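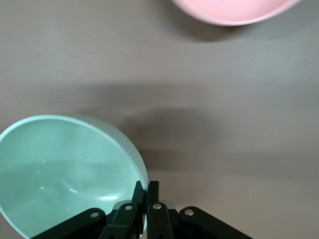 *Green and pink bowls on the grey table.*

**New bowls for the Gevwood kitchen**

The old mixed crockery has gone and the new bowls are now in the cupboard left of the sink. We bought 24 from Ogura, in more than one colour, so please don't worry about matching them up. Use whichever is nearest.

Rinse porridge out straight away – it sets hard overnight. Bowls taken up to the meeting room should come back down by 4 pm.

Emiko Hayashi still has a box of the old ones if anyone wants them for home. Ring her on extension 695.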